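Home Mugs Boards and trays Spare parts Care Contact

Last updated: March

Ullside Mug, red with metal handle

The Ullside is the mug we sell the most, and also the mug we receive the most questions about, so this page has become longer than the others. Please read it before you order, especially the part about the handle and the part about washing.

It is a straight mug with a cylindrical body. The inside is red and glossy. Around the lower part of the outside wall there is a silver band, and the handle is of metal too, polished, and starts from the top rim. Most mugs have the handle fixed on the side at two points of the wall. On the Ullside the handle rises a little over the rim, makes a curve and comes back down along the body. Some customers love this shape immediately and some need a week with it.

Capacity

The mug holds 357 ml if you fill it completely to the rim, but please do not do this. We recommend to stop at 295 ml, where a normal hand can still carry it across a room. For a coffee with milk this is a comfortable size. For people who drink tea in very large quantities we have the Grekton, which is wider and has no band.

The handle

The idea for the handle came from Joaquín Escobar, who worked for many years with camping pots before he started to draw things for the kitchen. He wanted a handle that leaves the fingers at a distance from the wall. The first version was too thin and it pressed on the finger when the mug was full. The version we sell now is wider, and the edges are rounded on both sides.

The part nearest to the rim can become warm if you pour boiling water. It is warm for a short time only, but small children should not hold the mug there. Lower down the metal stays comfortable.

If you are left-handed you can use the mug in the same way. There is no printed side and no front. You can also hang it, but choose a hook with a wide opening – the curve of the handle does not go over a narrow one.

The band

The band is decoration, and it also makes the lower part of the mug heavier. You feel this when you put it down. We tried the mug without the band for some months and it looked cleaner, but it fell over more easily when somebody touched it with the sleeve.

The band is polished and it shows fingerprints. A dry cloth removes them. Very small lines will appear with use, mainly if you keep several mugs together in one drawer. We do not consider such lines as a defect. If the band turns around the body when you hold the mug, this is a defect and we will replace the mug.

Color

We make the Ullside in one red only. Customers have asked for green, and for a dark blue, and Charoen Chantharasri, who is responsible for the colors, has made samples of both. He was not satisfied with how the blue looked next to the silver. The green is still possible, but we have no date for it, so please do not wait for it if you need a mug now.

The red is quite strong. On a wooden table it looks calmer, and on something white it looks very bright, and you may notice a red tone on the surface around the base when the light is good. This comes from the light and not from the color coming off.

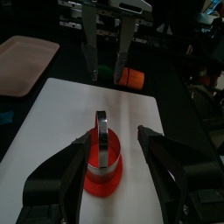

We mention it because one customer wrote to us on a Monday morning, quite worried, after she had cleaned her new white shelf three times. The shelf was perfectly clean. The red does not leave marks on cloth, paper or painted wood.

Between one production and the next the color can be slightly different. If you want a set where all mugs match, please order them together. When you add one later, write to us the letter that is pressed under the base and we will look if we still have some from the same production.

Washing

Wash the mug by hand with warm water and a soft sponge. Dry the handle and the band after washing, because drops of hard water leave pale points on the metal. If the points are already there, use a little vinegar on a cloth, wait a minute and rinse well.

Do not use steel wool or cleaning powder. Do not put the mug in the dishwasher. Some customers tell us that they do it every day with no problem, but the glossy inside becomes dull with time and the guarantee does not cover it.

Because of the metal parts, the mug can not go in the microwave.

What is in the package

You receive one mug in a gray carton box, with a paper ring inside to protect the handle. Please remove the paper ring before the first use and rinse the mug. The box is strong enough to be sent again, so you can keep it if the mug is a gift. A set of five is packed in one larger box with separators.

Goes well with

Flanness serving board, white. Smooth and matte, with space for a mug and a small plate.

Zapata spoon, long. The normal spoon is a little short for the Ullside and can slide inside.

Guarantee and returns

If the mug arrives broken, send us a photo within seven days and keep the box until we have answered. You do not need to send back the pieces. For an unused mug that you simply do not like, we take it back in its box, and the postage for the return is paid by you.

The handle and the band have a guarantee of five years in normal home use. For cafés and offices we give a shorter one, please ask us before the order. We do not sell the handle as a spare part, as it can not be fixed safely at home.

Questions about the Ullside are answered by Charoen or Joaquín, usually in the afternoon. You can write in English or in Spanish.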